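Warehouse Stock Associate – Jiltereck, Huveck site

Jiltereck supplies small parts and fittings to repair shops and hardware stores. We are hiring a stock associate for our Huveck warehouse, starting in August. The position is full time and reports to Elisa Pace, site supervisor.

The warehouse holds up to 3,000 stock lines. You will put away deliveries, pick orders from a handheld list, and count one aisle per shift. Orders for the Stustholm branch leave first, so the early part of the day is the busiest.
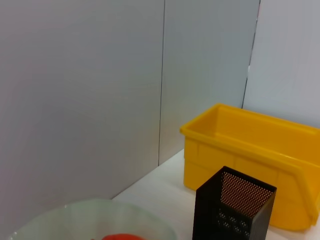
Yellow plastic storage bin, empty.

What we ask for:
Able to lift boxes and stand for most of a shift
Comfortable reading part numbers and labels
Basic computer skills – we train you on our stock system
Warehouse experience is helpful but not required

Shifts run from 6 a.m. to 2 p.m. with a paid lunch break. Overtime is offered in the weeks before inventory and is optional. New hires are paired with an experienced picker for their first 6 shifts.

We offer health coverage after two months, paid vacation, and a yearly allowance for work boots. Parking is free. The Chacko bus stops at the gate, but check the timetable before you apply, as the first bus may not suit everyone. 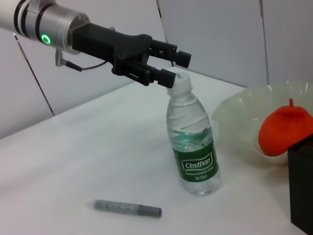 Kwame Frimpong: I started with no warehouse background and the part numbers were the hardest thing to learn. After the paired shifts I could find my way around most aisles. The early start took longer to get used to.

To apply, send a resume and a short note about your availability to Elisa Pace at the Huveck office. Quote job number 316. Interviews are held on site and include a walk through the aisles, so please wear closed shoes.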